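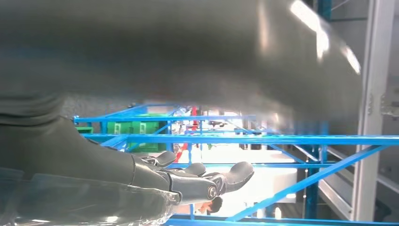 What's the best way to deal with the plastic film that comes off everything when you set up a new storage room? Flatten it, fold it once, and put it in one bag that lives by the door. I used to scrunch it up and chuck it in whatever box was closest, and by lunchtime I'd have six boxes of rubbish and no boxes for the things I wanted to keep.

Anyway, the shelving is up and I'm so happy with the colour! I went back and forth between plain grey and bright blue for most of September, and blue won. The uprights are square tube, same as the old Zorent unit I had in the garage at Tristholm, only that one was a sad beige and wobbled if you looked at it sideways.

I've gone with 46 cm between the lower shelves, so the big tubs slide in with their lids on and a bit of room for fingers. Up top it's tighter, for paint tins and the camping stove and the box of extension leads (I own 17 extension leads, which is ridiculous, and I'm keeping them all).

The unpacking took far longer than the building. Cut the tape first, lift the film off in one piece if you can, and don't use your good scissors — mine are gummy now and I've only myself to blame. A bit of eucalyptus oil on a rag is my next try.

Still to do: labels. I paid 5 dollars for a roll at Dudás, the hardware place near the roundabout, and they peel off if the surface is even slightly dusty, so I'm wiping every tub before it goes up. Winter gear goes at the bottom, Christmas stuff at the very top, and I haven't worked out where the esky goes yet.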